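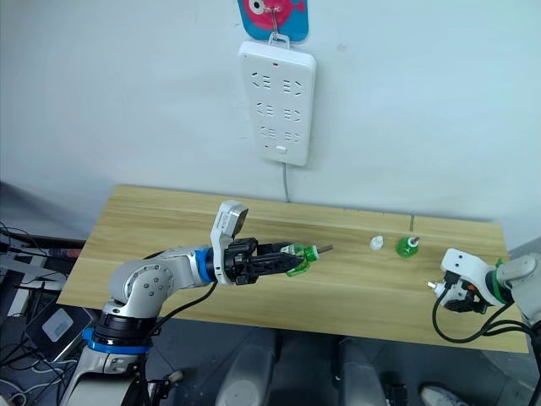 The Seltia is a fold-up seat made by Rüegg for outdoor screenings, the kind where you sit on grass or sand for two hours and regret it. I bought mine before the open-air film weekend at Velurthorpe and have now used it for five showings, the last on a cold Friday in November.

It costs £60, which is a lot for something with no legs. You get a padded base, a backrest on two side straps and a carry handle. Setting it up means unfolding it and pulling the straps until the back holds you where you want to be. The straps slip a little if you lean hard. I retighten mine at the interval.

On sand it stays level. On the sloping part of the field at Velurthorpe it crept downhill, and I finished a surfing documentary a good foot from where I started. The base keeps out damp well enough, though the cover marks easily and has to be sponged as it doesn't come off.

I also own the Grakier 308, a proper low chair. The Grakier is kinder to the knees and easier to get out of — but it's heavy, and stewards at two events sent me to the back with it. The Seltia has been let in at the front every time.

Taller people should try one first, as the back stops just below my shoulders. There is no pocket for a ticket or a torch. I'd buy it again, preferably in a sale.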